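The Great Spice Reckoning (and other things I did with my October)

So the pantry shelf finally came down. I mean that literally. I was making soup, minding my own business, and I heard this slow creak from behind the door, and then a can of chickpeas rolled out across the kitchen floor like it had somewhere to be. One of the brackets had pulled clean out of the drywall. I stood there with my ladle for a bit and then I finished the soup, because I was hungry and the shelf wasn't getting any more fallen.

We bought this house from a couple who had put the pantry in themselves, and I have opinions about their choice of screws. But the shelf was also holding a LOT. When Shayne Henare came over to look at it (Shayne lives two doors up and owns a real stud finder, mine just beeps at everything) she picked up a jar, read the bottom, and asked me if I knew it was older than her dog. I did not know that. I threw it out once she'd gone home, so I could pretend it had been my own idea.

Anyway, that was the start of it. If the shelf had to be rebuilt, everything had to come off, and if everything came off then I was going to have to look at it. I've moved that stuff from one apartment to another to this house without ever opening half of it. There was a bag of tapioca pearls from a phase. There were three open boxes of cornstarch. Three! I don't know what I thought was going to happen to me that I'd need that much cornstarch.

I did it in the evenings, after work, with the radio on. I'd carry a few things out at a time, wipe them, check the date, smell them, and decide. The smelling is the part I got weirdly into. Good cumin hits you before the lid is all the way off. Bad cumin smells like the inside of a drawer. I had a paprika that smelled of nothing at all, I put my whole nose in there, and all I got was a red nose and a sneeze.
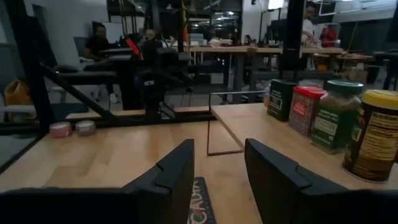
My rule was that nothing went back in the pantry until I'd had it out on a table in decent light, where I couldn't kid myself. A dark cupboard is very forgiving! Out on the butcher block I could see who'd earned a spot. The clear jar with the green lid was easy, you can see that brownish-green spice right through the plastic and I go through a ton of it, on eggs, on roast potatoes, on popcorn when there's no one around to judge. Tins are trickier. A tin can be pretty as anything and have a teaspoon of dust in the bottom, and I'm a sucker for a nice label, so I've kept some real freeloaders over the years. The one with the red lid and all that red and blue pattern going on would've survived on looks alone, I'm afraid.

I also had to have a talk with myself about duplicates. My mother buys spices the way other people buy lottery tickets, and every visit she leaves one behind, so I had two turmerics, two kinds of "poultry seasoning," and a mustard powder I'm pretty sure has been passed back and forth between us since I was in college. I combined what could be combined. The mustard powder I mailed back to her. She called to say thank you, she was just about out.

Then the shelf itself. I'd been looking at the Windlow pantry system, which is beautiful, all slots and little lips so nothing slides, and I had it in my cart for most of a week. With the door rack and the end pieces it came to 700 dollars. For a closet! I closed the laptop and went and ate some crackers over the sink. In the end I spent 106 at the hardware store on McPhee, and that covered boards, brackets, a box of the right screws, and a drill bit to replace the one I'd snapped. Shayne found the studs. They were nowhere near where the old brackets had been, so hats off to those chickpeas for hanging on as long as they did.

I made the spice shelves shallow this time, just deep enough for one row. It's the best thing I did in the whole project. Before, anything that got pushed to the back was gone for good, and I'd go buy another one, and that's how you end up with three cornstarches. Now everything faces front. I had a big plan for the order, too. First I tried alphabetical and hated it within a day, since I never think "I need something starting with C," I think "I need the stuff I put in chili." So now they're grouped by what I cook. The chili and taco things are together, the baking things are together, the curry things are together, and there's an end section for the ones that go on everything.

Labels I'm still going back and forth on. I bought a roll of the little Trillus stickers, 300 of them, which is far more stickers than any household could need, and I've used maybe a dozen. I write the month I opened the jar and stick it on the bottom. That's it. I thought about moving everything into matching jars like you see online, and I even picked out a set from Sondum, but then I'd lose the cooking directions off the backs, and I like the jumble. My grandmother's cupboard was all mismatched tins and I could find the cinnamon in there blindfolded.

Still to do: the bottom of the pantry, where the potatoes live, and the inside of the door, which has a row of holes in it from some rack that was there before our time. I've got filler. I've got leftover paint that may or may not be the right white. I also found my good colander down there, the one I accused my brother of keeping after Thanksgiving, so I've got a phone call to make.

If you have a way of storing bay leaves that doesn't end in crumbs all over the shelf, please leave it in the comments. I've tried the bag and I've tried the jar. Next post is going to be the soup, by the way, a few of you asked after I mentioned it last time, and I do have to use up all this cornstarch.

Contact | About | © All rights reserved | Back to top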